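7. Laundry station: placing the washer and the basin

Set up the station after both arms have passed the joint check in section 6. The steps apply to the Plundevlow two-arm build with a top-loading washer.

1. Roll the base up to the front of the washer and lock the wheels.
2. Raise the lid all the way.
3. Lay two cloths over the rim, leaving part of the drum opening clear.
4. Jog each gripper to the top of the machine at speed setting 2. 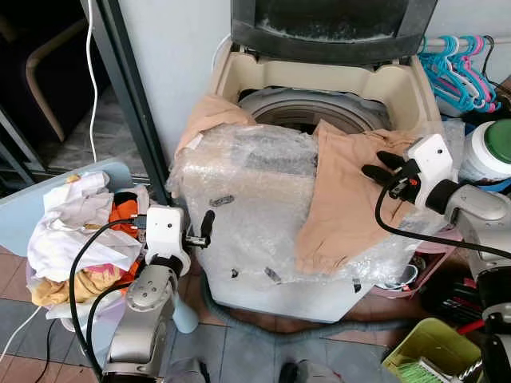

Figure 7-1. Arms at the washer, lid up, cloths over the top.

CAUTION: Gripper cables can snag on the rim. Leave a loop of slack – 170 mm is enough – before you run a full reach.

5. Put the basin on a low, steady seat. A child's plastic chair works well.
6. Load the basin with mixed clothes and let a few pieces hang over the side.
7. Close the right gripper on one piece and hold.

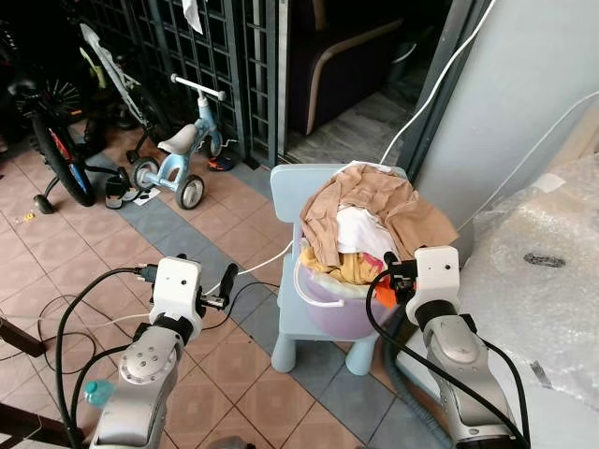

Figure 7-2. Basin on the chair, right gripper in the pile.

NOTE: If the gripper takes more than one piece, lower the closing force to 21 and repeat step 7.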